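붓글씨 다시 시작하신 분들, 먹 냄새는 어떻게 하고 계세요?
취미·생활 게시판 > 붓글씨와 문방

먹물한방울
2021년 9월 13일
안녕하세요, 늘 읽기만 하다가 처음으로 긴 글을 써 봅니다. 어릴 때 할아버지 옆에서 먹을 갈던 기억이 있는데, 그 뒤로 손을 놓고 살다가 올봄에 다시 붓을 잡았어요. 드롯콤(Drotcombe)에 있는 문화교실을 다니고 있고, 에테네시 쿰사(Etenesh Kumsa) 선생님께 해서부터 차근차근 배우는 중입니다. 선생님이 워낙 느긋하신 분이라 가로획 하나로 한 달을 보냈는데 그게 또 그렇게 좋더라고요.
여쭙고 싶은 건 두 가지예요. 하나는 먹을 꼭 갈아 써야 하는지, 또 하나는 쓰고 난 붓을 걸어 말리는 게 맞는지 눕혀 말리는 게 맞는지입니다. 저는 필가에 걸어 두는 쪽인데, 남편은 그러면 방이 꼭 서당 같다고 웃네요 ㅎㅎ 싫지는 않은 눈치라 그냥 두고 있습니다.

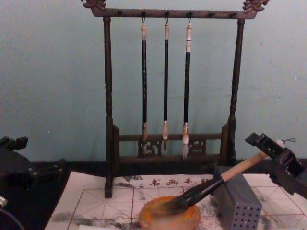

답글 5개

느린획
반갑습니다! 첫 글이 길어서 더 반가워요. 저는 무조건 갈아 쓰는 쪽입니다. 향도 향이지만 먹을 가는 그 시간 동안 어깨에 힘이 빠지거든요. 저녁 설거지를 끝내고 벼루 앞에 앉으면 하루가 그제야 내려앉는 기분이 들어요. 농도는 화선지 귀퉁이에 점을 하나 찍어 보고 번지는 걸로 맞춥니다. 붓은 저도 걸어 둡니다. 다만 물기를 종이에 꾹꾹 눌러 뺀 다음에 걸어요.

하브테문방
다들 너무 갈아 쓰는 쪽으로만 말씀하시는데, 저는 생각이 조금 다릅니다. 연습 때는 병에 든 먹물도 충분해요. 제가 쓰는 건 하브테(Habte) 먹물인데, 물을 조금 타서 쓰면 번짐도 얌전하고 값도 부담이 없습니다. 직장 다니면서 밤에 겨우 시간을 내는 사람한테 먹부터 갈라고 하면, 글씨는 한 장도 못 쓰고 자는 날이 생깁니다. 제가 그랬어요. 작품 쓸 때만 갈아도 늦지 않습니다.
그리고 붓 거는 것도요, 흠뻑 젖은 채로 걸면 먹물이 붓끝으로 몰립니다. 저는 김발에 눕혀서 반나절 말리고, 그다음에 겁니다.

느린획
하브테문방님, 바쁠 때 병 먹물 쓰시는 건 저도 이해해요. 그런데 초보일수록 농도를 손으로 익혀야 한다는 생각은 안 바뀌네요. 병 먹물만 쓰던 분들이 나중에 갈아 쓰면 다들 너무 묽게 쓰시더라고요. 김발 말씀은 저도 한번 해 보겠습니다. 눕히면 털이 한쪽으로 눌리지 않나 싶어서 여태 안 해 봤거든요.

나트나엘
나트나엘 와코(Natnael Wako)입니다. 다라리(Darari) 모임에서 가끔 뵌 분들도 계실 것 같아요. 붓 말리는 문제는 털에 따라 다르다고 봅니다. 양모처럼 부드러운 붓은 먹을 많이 머금으니 눕혀서 먼저 말리는 게 편하고, 황모처럼 빳빳한 붓은 끝만 잘 모아 주면 바로 걸어도 별일 없었어요. 어느 쪽이든 뚜껑은 씌우지 마세요. 저는 처음 산 붓을 그렇게 해서 곰팡이로 보냈습니다. 아직도 아까워요.
종이도 한 말씀 드리면, 연습지는 너무 좋은 걸 쓰지 마시고 넉넉히 사 두세요. 종이가 아까우면 획이 움츠러듭니다. 저는 아몬(Amon) 연습지를 묶음으로 사다 놓고 앞뒤로 씁니다. 지난겨울에 천자문을 한번 떼 보겠다고 시작했다가 392장을 썼는데, 지금 꺼내 보면 앞쪽은 차마 못 보겠고 뒤쪽은 그래도 좀 봐줄 만해요.

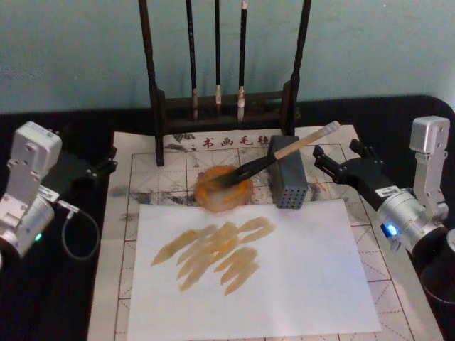 날짜를 연필로 작게 적어 두시면 나중에 들춰 보는 재미가 큽니다. 버리고 싶은 장도 일단은 두세요. 저는 '길 영' 자를 그렇게 싫어했는데, 모아 놓고 보니 파임에서 늘 같은 버릇이 나오는 게 보이더라고요. 붓을 들어 올릴 때 손목이 먼저 돌아갔던 거예요. 선생님께 여러 번 들은 말인데도 제 글씨를 쭉 늘어놓고 나서야 알아들었습니다.

먹물한방울
와, 이렇게 길게들 적어 주실 줄 몰랐어요. 정말 고맙습니다! 제 붓은 양모니까 하브테문방님 말씀대로 김발에 먼저 눕혀 볼게요. 먹은 당분간 수업 있는 날에는 갈고, 집에서 밤에 쓸 때는 병에 든 걸로 해 보려고요. 느린획님, 너무 서운해하지 마세요 ㅎㅎ
연습지에 날짜 적는 건 오늘부터 바로 합니다. 12월에 교실에서 작은 전시를 하는데, 선생님이 저더러도 한 점 내라고 하셔서 벌써부터 잠이 안 와요. 네 글자짜리로 하라고 하시는데 무슨 글귀가 좋을지는 아직 못 정했습니다. 혹시 획이 너무 어렵지 않으면서 뜻이 따뜻한 걸 아시면 알려 주세요.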